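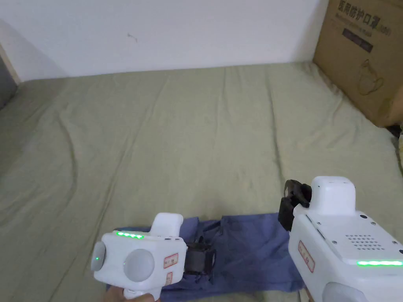 Mallisum Bed Surfaces, data card

Maintained by Lesia Nazarenko. Corrections and complaints go to Jovita Arellano, who reads them first and is harder to persuade.

What is in it

642 short recordings of everyday things being folded, flattened and put in order on beds and floor mattresses. Clothes and towels make up most of it. Boxes, bags and bedding get in too, as they do in any bedroom.

The recordings come from two apartments, listed in the files as Ponce and Brellero. We do not claim they stand for bedrooms in general. Two apartments is two apartments, and anyone who writes "diverse home settings" over this set should expect a note from Jovita.

Why beds

Most folding material we have read about uses a table. People do fold on tables, but plenty of laundry gets done on a bed, where the surface gives, the sheet moves along with the shirt, and a crease may belong to either one. We thought this would make the task harder. We have not shown that it does, and the earlier version of this card said so too firmly. That sentence is gone.

Fields

item: what the person folding called it. "Towel" and "top" get mixed up when the thing is crumpled. We left the first answer in place.
surface: bed, floor mattress or unsure. With a sheet over everything, "unsure" is often the right answer.
sheet_color: a plain color word. Green covers everything from sage to olive, so do not build anything delicate on it.
other_objects: free text. Cartons are entered by what is printed on them, with no guess at the contents. A box marked for face masks may hold masks, socks or cables.
done: yes or no, decided by one person looking at the end of the recording.

Known problems

The "done" field is weak. Lesia and Jovita each labeled the same recordings as a check and disagreed on 47 of them, mostly over whether a loose fold counts as a fold. We kept Lesia's labels because hers were finished first – a poor reason, but the true one.

Straps, ties and drawstrings are under-reported. If your work depends on them, label them again yourself.

Wrinkles in the sheet have no labels at all. We tried 4 grades of wrinkling in September and dropped them when neither of us could tell grade 2 from grade 3 after lunch.

Comparison with Drirnness

We get asked whether this set can be merged with Drirnness. The item names look alike, but theirs were picked from a fixed list and ours were not. Merge them if you like, then check the towels by hand before you trust a total.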